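Jindcombe Guest Residence: Bedroom and Linen Safety Checklist, With Inspector Comments
Reference copy for floor supervisors. Applies to the main building and the Rocha annex.

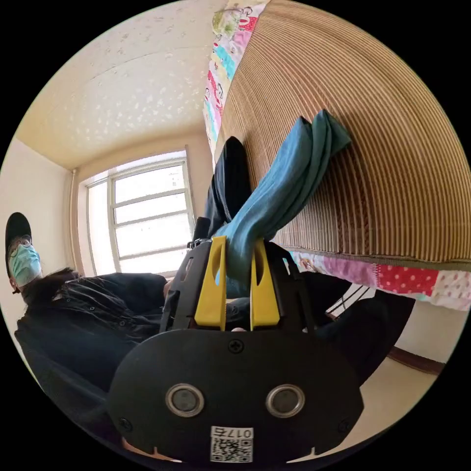 Section 1. Beds and Bedding

1.1 Bed frame is stable on all legs. Bolts and brackets are tight.
Result: Pass, with one correction. A loose side rail in the annex was tightened during the visit.

1.2 Mattress carries a legible fire-resistance label.
Result: Pass in the main building. Three mattresses in the annex have worn labels and must be matched to purchase records before April.

1.3 Bedding and loose fabric are kept clear of heaters and lamps.
Result: Fail in one room. A blanket was stored against the wall heater. The housekeeping team was informed on the spot.

Section 2. Electrical Items

2.1 Bedside lamps have undamaged cords and the correct bulb.
Result: Pass.

2.2 Outlets behind beds are accessible and not pressed by the headboard.
Result: Two beds were too close to the wall. A gap of 3 inches is now required in all rooms.

2.3 Extension cords are not used as permanent wiring.
Result: Fail. One cord was found under a rug in the annex sitting room and removed. An additional outlet has been requested from Jusbridge, the maintenance contractor.

Section 3. Exits and Detectors

3.1 Smoke detector sounds when the test button is pressed.
Result: Pass in all 25 rooms. Battery dates are to be entered in the log, which was blank for the annex.

3.2 Evacuation plan is posted on the inside of the door.
Result: Pass. The annex plan still shows the former laundry door and must be reprinted.

3.3 Windows open fully and latch securely.
Result: Pass. Paint buildup on two frames should be scraped at the next repainting.

Section 4. Linen Storage

4.1 Shelves are anchored to the wall and loaded with heavier items at the bottom.
Result: Pass.

4.2 Dryer lint screens and ducts are clean.
Result: Screens pass. The duct on the Zeko dryer is due for cleaning and the unit is to remain off overnight until this is complete.

4.3 Cleaning products are stored apart from clean linen.
Result: Pass. Cabinet was locked at the time of inspection.

Items marked Fail are to be rechecked by the floor supervisor and initialed in the building log.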